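**Teleoperated demonstration** is a way of teaching a robot a task in which a person drives the arm from a distance and the motions are recorded. It differs from kinesthetic teaching, where the person holds the arm and moves it by hand. Both methods are used in simulation as well as on real machines, although hand guiding then needs a physical copy of the arm as an input device.

## Kitchen sink tasks

A common practice task is moving food and dishes into or out of a sink. The sink kitchen in the Varkatico simulator, built by Fabian Hubmann and Ekaette Fashola, has a basin, a drainboard and plates on the counter.

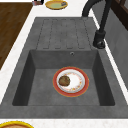
*Basin with a plate and a brown food item, from a high camera.*

The operator usually works from two or more views. A high view helps with placing an object sideways, but depth is hard to judge from it – a side or front view is used for the last part of a reach.
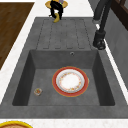

*Gripper holding a yellow object above the drainboard.*

## Markers

Some interfaces draw a colored shape at the position of the end effector. In Varkatico it is a red sphere, which can hide objects behind it. Gertraud Widmer proposed a see-through version in October, and it remains optional.
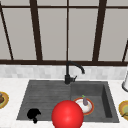

*Front view with the red marker and an eggplant on the plate.*

## Recording

Each demonstration is saved as joint positions, gripper commands and camera images. The first Varkatico set held 3,575 demonstrations by eight operators, and new operators did 20 practice runs before recording. Failed attempts were kept in a separate folder.

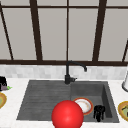
## See also

- Imitation learning
- Kinesthetic teaching
- Remote manipulation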